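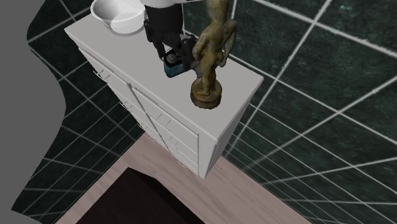

Home | Gallery | Rules | Contact

I keep the house rules for Collet, our simulated pick-and-place set, and these renders show them in use. Rule one - the arm comes down from above, and slowly, whatever else is sharing the dresser top. We're up to 844 runs under it now!

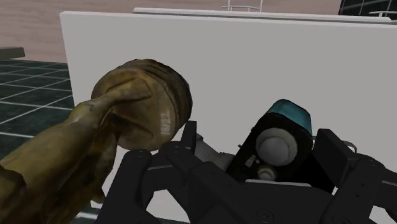
Rule two covers awkward shapes. A heavy-looking part gets a clear view of the fingers before anyone logs the grasp, and I'm fussy about that (ask anyone at Tevlow).
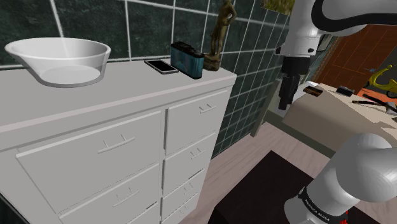 Rule three is my favourite: gripper stays clear of the furniture between tasks, and nothing gets tidied by hand mid-run.

Share 8 | Comments 3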